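Report on the visit to the Drastis open day
Module: Introduction to Automation

1. Purpose of the visit

Our group went to the Drastis open day in May as part of the second-year automation module. We had to watch at least one live demonstration, talk to the staff running it and write up what we learned about how the equipment is set up and used. The firm has several small work areas in one building. We chose the two-arm table because our own project, Sekeo, also deals with handling small household items.

2. What we were shown

The first part was a talk on the Trirketti programme, which trains pairs of small arms to do table tasks. A person moves the arms through a task many times, the movements are recorded and a model is then trained on the recordings. The set used for the cup task had 1414 recordings in it when we visited. The staff told us that 168 more had been thrown out after checking, mostly for dropped items or for starting in the wrong position.

After the talk we moved to the table itself. Both arms are fixed to a black aluminium frame that goes round the wooden top, so the distance between them stays the same from one recording to the next. Visitors stood back from the frame and could ask questions between runs.
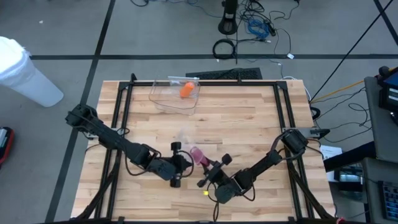

We asked why a cup was used and were told that it is cheap, easy to replace and awkward enough to be useful. A gripper with two straight fingers can hold it in many ways, and a small change in the grip changes the angle of the cup. The operator said that passing an item between arms takes longer to learn than picking it up, as both arms have to be in the right place at the same moment.

3. Questions from our group

We asked about wear. The servo motors are checked after every 3000 cycles and the gripper fingers are looked at each morning. Cables are the most common fault, as they bend every time a joint moves.

We also asked about the software. Drastis uses its own program, Dumlao, to record and play back the movements. We were allowed to see the playback screen but not to change any settings.

4. What we can use in Sekeo

Our project has only one arm, so the work on passing items does not apply. We will copy the way recordings are checked before they are used. Up to now we have kept every recording, including bad ones. We will also fix our arm to a frame, as it is clamped to a bench at present and has to be lined up again each time.

5. Problems with the visit

The session was short and we missed the last 3 runs because the next group was waiting. We did not get the task times we had planned to compare with ours. Drastis has agreed to send them by email, and they will be added to the appendix when they arrive.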